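Stedach Terms: an English and Spanish word list for workshop machine manuals

July
By Uzma Kazmi

We use cookies to remember your language setting. By continuing to browse you accept this. Manage settings

Stedach Terms is a word list with matching example sentences, taken from operating manuals for small workshop machines: bandsaws, drill presses, bag sealers, label applicators, bench grinders, small conveyors. It was made for translators who work between English and Spanish and who got tired of finding five different words for the same part in one binder. It is a set of plain text files and can be opened in any spreadsheet program.

What is in it

The source material is 27 manuals. The shortest is a folded sheet for a bag sealer. Most are stapled booklets, and the longest runs to 105 pages, much of it parts tables that were left out. Every manual existed in both languages before we started. We did not translate anything ourselves for the sentence file, so mistakes made by the original translators are still in there. Where a mistake is bad enough to mislead someone, the row is marked in the "flag" column.

Files

terms.csv holds the word list, one term per row.
sentences.csv holds example sentences in pairs, with the term number they belong to.
rejected.csv holds terms we looked at and dropped, with a short reason.
sources.txt lists the manuals by type of machine and language of first writing.
changes.txt is the change log.

All files are UTF-8. The separator is a semicolon. Some Spanish sentences contain commas inside quoted text, and an earlier version that used commas broke in one popular spreadsheet program.

Columns in terms.csv

id: a number that stays the same between versions. If a term is removed its number is not used again.
en: the English term in the singular, lower case.
es: the preferred Spanish term, with article.
es_other: other Spanish terms found in the manuals, separated by a vertical bar.
region: filled in only when a term is clearly tied to one country or area. An empty cell means we don't know. It does not mean the term is used everywhere.
part_of: the larger thing the part belongs to, if there is one.
flag: empty, "check", or "avoid".
note: free text.

How the preferred term was picked

Each term was read by 2 people, both working translators. If they agreed, that was the preferred term. If they didn't, they looked at how many different manuals used each word, leaving aside how often it appeared inside a single manual. One thick manual can repeat a strange choice on every page, and it should not win because of that. If the count was close, both words were kept and the row was flagged "check".

Terms that are the same in general use (screw, lid, table, foot) were mostly dropped. You will find them in rejected.csv. We kept a few where the workshop meaning differs from the kitchen one. "Guide" is an example: it appears as "la guía" almost everywhere, but two manuals use "el tope" for what is plainly a fence on a saw table, and that changes what the operator thinks it does.

Notes on spelling and case

British and American spellings of the same English word are joined under the American form. The British form is in the note column when it turned up. Model names, serial numbers and company names were replaced with the placeholders MODEL, SERIAL and COMPANY in the sentence file. If you see one that we missed, please report the sentence number.

Units were left as printed. Some manuals give inches only in English and millimeters only in Spanish, with the conversion rounded in ways that do not match. Don't use the sentence file to learn anything about measurements.

Warning words

"Danger," "warning" and "caution" have fixed meanings in many safety standards, but the older manuals use them freely. In Spanish we found "peligro," "advertencia," "atención," "precaución" and "cuidado" standing in for all of them in different combinations. The word list gives one Spanish word for each English one and flags all of these rows "check". If your client works to a standard, follow the wording in the standard and ignore us.

Starting, stopping and selecting

This group gave us the most trouble and takes up the largest share of the notes. "Stop" comes up as "parada," "paro" and "parar," and which one is used depends on where the translator lived as much as on grammar. "Start" is "marcha," "arranque" or "inicio". We list "marcha" first for a button label and "arranque" first for what the motor does. "Emergency stop" has its own row and should be kept apart from ordinary stop.

The housing that holds the controls is called a control box, a push-button station, a pushbutton box or simply "the buttons". Spanish has "la botonera," which is short and clear, and both readers preferred it over "la caja de control". Be careful with the second one: in several manuals it means the electrical cabinet on the wall and has nothing to do with what the operator touches. A selector switch is "el selector" and a push button is "el pulsador". "El botón" is common and not wrong, so it is kept in es_other.
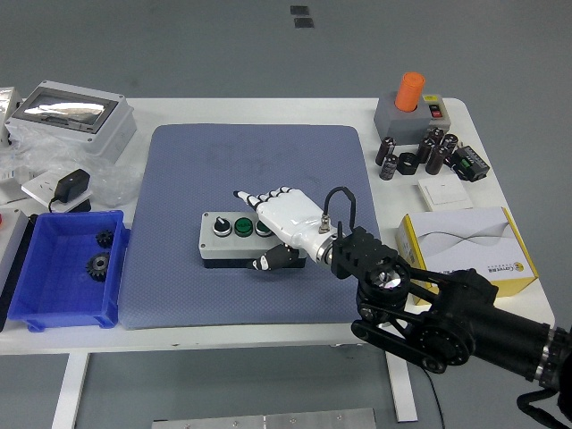

Control box (la botonera) with a rotary selector switch (el selector) and two green push buttons (los pulsadores).

For rows about lamps, "pilot light" is listed as "el piloto". One manual has "luz piloto" in the text and "lámpara" in the parts table for the same item. The row is flagged. Lighted push buttons have a separate row, because translators kept shortening them to "piloto" and losing the fact that they can be pressed.

Known problems

Woodworking machines are overrepresented. Packaging comes next, and there is very little on welding.

The region column is thin. Bermúdez, who read the second half of the list, knows Caribbean and Mexican usage well, and we had no one for the Southern Cone.

Rows on belts and chains mix "correa," "banda" and "cinta" without a firm rule. We tried using "correa" for drive belts and "cinta" for conveyor belts, and it holds for most of the sources. "Banda" was left in es_other for both.

Line breaks inside sentences were removed by a script, which in a few places joined a heading to the sentence after it. Those rows usually begin with a word or two in capitals.

Related lists

The Anetti list covers kitchen and bakery machines and uses the same column names, so the two can be stacked if you add a source column first. Drilletti is a smaller list of hand tool names, in English only. Term numbers in the three lists overlap and should not be treated as the same terms.

Use and credit

You may use the word list for any purpose, paid work included. The example sentences are short quotations and are there for reference, so please don't reprint the whole sentence file. Credit to "Stedach Terms" is enough.

Corrections

Send the term number, the change you want and the country where you have seen the word used. A photo of a label or a page is welcome but isn't required. Suggestions without a country go in with an empty region cell. Corrections are gathered and added together with the next version, and each is listed in changes.txt under the term number.

Get an email when a new version is out. Enter your address to subscribe. You can unsubscribe at any time.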